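Policy does well when the bin is upright, falls apart when it's on its side. Is my evaluation wrong or my data?

Posted in Manipulation and Imitation Learning 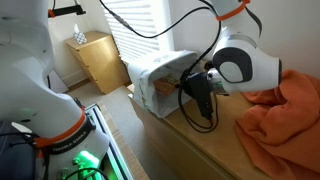 I'm a second-year student working on learning from demonstrations, and I would like a sanity check before I write up a result that may not mean what I think it means.

The setup is a Franka arm at a bench, a cabinet with a few household things on it, and one wrist camera plus two fixed ones. The task is to take an item out of an open container and set it down on the cabinet top. The policy predicts short chunks of end effector motion from the images and the arm state. I collected the demonstrations myself by teleoperation over most of May. There are 90 of them, and the container was standing upright in nearly all. In 7 it was lying on its side. I put those in late because my advisor asked what would happen.

The question I'm trying to answer is whether a small number of demonstrations in a new container pose is enough if you weight them more heavily in training. I trained three versions:

Vatar-base: all the demonstrations, sampled evenly.
Vatar-up: the same data, but the side-lying demonstrations are sampled more often so they make up a third of each batch.
Vatar-none: the side-lying demonstrations left out.

I ran 20 trials for each version with the bin upright and the same number with it on its side. Upright, all three are fine and I can't tell them apart. On its side, Vatar-none almost never gets the item out. Vatar-base gets it out in a few trials. Vatar-up is the best of the three but still fails more than half the time, and the failures have a pattern. The arm comes toward the opening at a reasonable angle, slows down near the rim, and then either stops or drifts up as if it wanted to come in from above.

What bothers me is that the validation loss on the side-lying demonstrations is lowest for Vatar-up by a wide margin, and it keeps dropping long after the real success rate stops improving. I picked the checkpoint by validation loss in all three cases.

So:

Is it fair to compare these with the same checkpoint rule?
Is the drift near the rim a data problem or a model problem?
Would anybody believe a result from this many trials?

I've read the older threads on checkpoint selection, but they were all for tabletop pushing, where the container isn't in the way of the camera. I can share the training config if it helps.

— florgate_lab

Posted by Ximeng Cheng

I'll take your points in a different order, as the third one affects the others.

Trial counts. With 20 trials per condition you can separate "almost never" from "nearly half the time." You can't separate Vatar-base from Vatar-up with any confidence unless the gap is larger than it sounds from your post. Compute an interval for each success rate and put it in the table. If the intervals for those two overlap a lot, the claim you can make is that leaving the side-lying data out hurts, and that weighting may help. That is still a usable result. If you have the robot time, spend it on more trials for those two versions with the bin on its side and leave the upright condition alone. You already know what it looks like.

Also randomize the order. If you ran all of one version in the morning and all of another in the afternoon, and there's a window anywhere near the work area, you have mixed the lighting into your comparison. Write the order down before you start and have a script pick the checkpoint, so that you don't know which policy is on the arm when you judge success. We did this for a project called Dalora and the difference between our two best methods got a lot smaller. It was annoying but I'm glad we found out before the reviewers did.

Checkpoint rule. Using the same rule for all three is fair in the narrow sense. The rule itself is weak. Validation loss on demonstrations measures how well the policy copies the operator from states the operator visited. Your failure happens in states the operator never visited, a little off the path and close to the rim. The loss can go down forever without saying anything about those. How many side-lying demonstrations are in your validation split? If it's one or two, then the curve is mostly telling you about one or two motions, and if those were recorded right after the ones in the training set with the bin in the same spot, it's barely a validation set at all.

What I would do is save a handful of checkpoints spaced evenly through training, run a small number of trials on each, pick one, and then run the reported trials fresh on the one you picked. Don't reuse the selection trials in the final number. State in the paper how many were used for selection. Do it the same way for all three versions.

The drift. My guess is data, but you can check it instead of guessing. Take the failed rollouts and find the moment when the arm slows down. For that moment, look up the nearest training states by arm pose only, ignoring the images. If most of the neighbors come from upright demonstrations, the policy is probably leaning on the arm state and going where the arm usually went from there. In your upright data the gripper reaches that height on its way up and over the rim. That would match what you see.

Two cheap tests follow from that:

Train once with the arm state removed, or with it dropped at random during training. If the drift goes away or changes character, you have your answer. Expect the upright performance to drop some.

Replay a side-lying rollout up to the rim, then feed the policy the same images with the arm state shifted a few centimeters. If the predicted motion swings a lot, it is relying on the state too much.

The other thing to look at is what the wrist camera sees once the gripper is close to the opening. The inside of a bin on its side gets little light from above, and the gripper can cover the item just when the policy has to decide how far to go in. If you as a person can't tell from the three views where the item is, the policy can't either, and weighting won't fix that. Go through the saved frames and be strict with yourself about it.

If it turns out to be data, collect more side-lying demonstrations, but collect them differently. Start some of them with the gripper already near the rim and a little wrong, and record the correction. A dozen of those is worth more than repeating the clean approach. Vary how far the bin is rolled and which way the opening points. Keep the original set separate so you can still report the comparison you started with.

Posted by cai_mobile

We had the same stopping at the edge thing with a shelf. For us it was the operator. When I watched my own recordings I found that I paused before going in, every single time, to check clearance. The policy learned the pause. Once it stood still for a moment the next input looked just like the last one, so it predicted standing still again. Trimming the still frames out of the demonstrations fixed most of it. Longer chunks helped a bit too.

Plot the gripper speed for your side-lying demonstrations. If there's a flat spot near zero right before the rim, that's likely your stopping failures. It wouldn't explain the drifting up ones.

One caution — don't trim the pause when the gripper is closing. I did that by accident with a global threshold and it started letting go of things.

Posted by plainoldpid

Just get more data. 90 is nothing. People are training on 1,000 or more for tasks like this.

Posted by florgate_lab

Thanks, this was more than I hoped for. Some answers.

The validation split has one side-lying demonstration in it. I had not looked, the split was random. So that curve is pretty much useless and I'll take it out of the draft.

I plotted the speeds and the pause is there in all but one of the side-lying demonstrations, and it's long. I cut the still frames with a rule that only applies while the gripper is open, and retrained Vatar-up. I've only run a few trials so I won't put a number on it, but the arm goes in without stopping more often now. The drift upward is still there when it misses.

Nearest neighbors by arm pose: nearly all upright, as Ximeng guessed. The run with arm state dropout is training now. I did run the versions one after another, so I'm going to redo those trials in a shuffled order with the checkpoint hidden from me. That will eat most of my robot time until the deadline, so the recovery demonstrations will have to be a second experiment.

On getting more data, I agree it would help, but the question in the paper is what you can do with very few demonstrations of the new pose. If I collect hundreds I've answered something else.

@ Ximeng Cheng: when you hid the checkpoint from yourself, how did you handle trials where you had to hit the stop? I can usually guess which version it was from how it fails.

Posted by Ximeng Cheng

Count every stop as a failure, and write the rule for when you're allowed to stop before you begin. Ours was contact with anything other than the item or the inside of the container, or no motion for a fixed time. You will still guess sometimes. A fixed rule limits how much the guess can change the score. If you can get a labmate to score the recorded video later without knowing the version, report how often the two of you agree.

Keep the pause trimming as its own row in the table. If you fold it into Vatar-up and leave the other two on the old data, you can't say what the weighting did. Retrain all three on the trimmed set before you compare them.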